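Udwood, la caisse à roulettes qui a (presque) remis de l'ordre chez nous

Cela faisait des mois que je vous promettais un avis sur la caisse de rangement Udwood, et plusieurs d'entre vous me l'ont gentiment rappelé en commentaire (merci pour votre patience, vraiment !). Je voulais vivre avec assez longtemps pour en parler sérieusement. Nous l'avons montée en février, elle n'a pas quitté le salon depuis, et je commence à bien connaître ses qualités comme ses petites manies.

Un mot du contexte, pour ceux qui arrivent sur le blog. Nous sommes quatre dans un appartement tout en longueur, avec deux enfants qui jouent partout sauf dans leur chambre. Pendant longtemps, nous avons eu des paniers en tissu de chez Vostness, très jolis le premier mois, puis affaissés comme de vieux chapeaux. On ne voyait rien de ce qu'il y avait au fond, alors les enfants renversaient tout sur le tapis pour retrouver une seule figurine, et le soir c'était moi qui remettais le tout en vrac en soupirant. Vous connaissez sans doute la chanson.

C'est mon voisin Dinesh Hegde qui m'a parlé d'Udwood. Il en a pris une pour ses outils de jardin, et j'avoue que je la trouvais un peu austère dans son entrée. Du pin clair, des angles droits, aucune poignée apparente, juste une fente de chaque côté pour passer les doigts. Et puis je me suis assise dessus en attendant qu'il retrouve ses clés, et je me suis dit qu'un coffre sur lequel on peut s'asseoir, dans un salon comme le nôtre, c'était tout de même une idée à creuser.

Le carton est arrivé un vendredi, bien emballé, avec une notice en dessins que j'ai trouvée claire jusqu'à l'étape des roulettes. Là, prenez votre temps : les deux roulettes à frein se posent du côté opposé aux charnières, le dessin laisse croire le contraire, et j'ai tout recommencé avec une tasse de thé froid et beaucoup de mauvaise humeur. Comptez 52 minutes si vous êtes comme moi, bien moins si vous lisez la notice en entier avant de sortir le tournevis (mon mari, lui, l'avait lue en entier, et il a eu la délicatesse de ne pas trop insister).

Une fois debout, elle est d'une solidité épatante. Les enfants grimpent dessus, y font atterrir des dinosaures, s'en servent de comptoir de boulangerie, et rien ne bouge. Le couvercle descend doucement grâce à ses deux compas, point capital quand de petits doigts traînent dans les parages. J'ai passé une couche d'huile Căpraru avant de la mettre en service, elle a pris une teinte miel que j'adore, et les traces de feutre s'effacent avec une éponge humide. Enfin, presque toutes : il reste un soleil violet sur le flanc gauche, auquel je me suis attachée.

Passons à ce qui me plaît moins. L'intérieur est un grand volume unique, sans la moindre séparation, et un grand volume unique, avec des enfants, devient très vite une soupe. Les petites choses glissent au fond, les grosses s'installent par-dessus, et nous voilà revenus au temps des paniers. La marque vend bien un séparateur, mais il coupe la caisse en deux moitiés égales, et je n'ai jamais eu deux moitiés égales de quoi que ce soit à ranger.

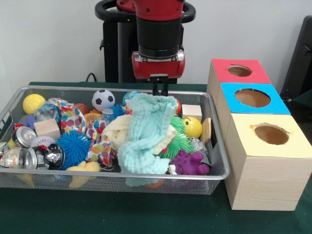 J'ai fini par trouver mon bonheur chez Usgate, qui fait des bacs peu profonds à poser sur les rebords intérieurs. Un pour les balles et les voitures, un autre pour tout ce qui n'a pas de famille, et le fond reste libre pour les déguisements et les couvertures. Les enfants sortent le bac qui les intéresse, l'emportent sur la table, et le rapportent à peu près un soir sur deux. Je prends !

Côté prix, j'ai payé la mienne 200 euros, livraison comprise. Ce n'est pas donné pour une caisse, j'en conviens, et j'ai hésité un bon moment avant de valider la commande. Mais elle remplace chez nous le banc du salon, qui est parti chez ma sœur, et elle roule sans bruit jusqu'au couloir quand nous recevons du monde. Sur parquet, en tout cas. Sur le tapis, il faut pousser franchement.

Je lui mets 4 sur 5, et je garde le dernier point pour le jour où Udwood proposera un séparateur réglable. Si vous l'avez en version haute, dites-moi en commentaire si un enfant de cinq ans arrive à attraper ce qui se trouve au fond, ma belle-sœur se pose la question pour son petit dernier.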